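The Rulebook Stops at the Wrist

The Skurkex guideline for two-armed robots, due for a vote in October, runs to 100 pages. Only two of them deal with hands. I read them twice and still can't say who is supposed to check a finger, or when.

Filali, which makes the arms, says its limits cover everything up to the wrist. Droltar makes the hands and says the same from the other side. Somewhere in between is the part that meets the work. 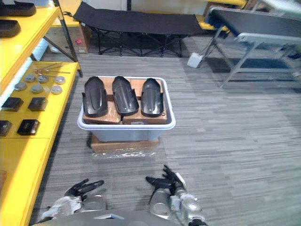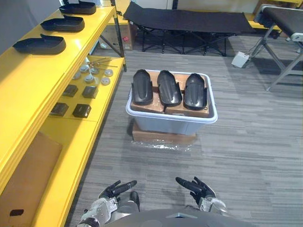

Black molded parts on the shelf and in the bin, two views. 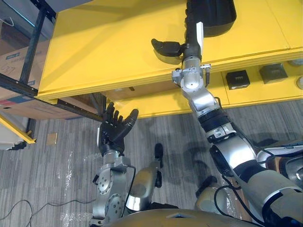
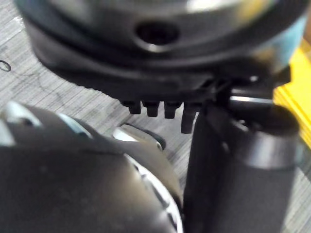 Gurkus, a parts handler, wants the draft passed as it stands. Its argument is that any written rule beats none. I'm not so sure. Section 7 asks for a hand inspection every 3000 cycles, then leaves "cycle" for each shop to define. A careful shop will count every grip. A busy one could count a full shift as one and still pass its audit.

The fix would take a paragraph: define the cycle, name the person who signs. I asked Skurkex whether that was planned. The reply said comments are welcome until the vote.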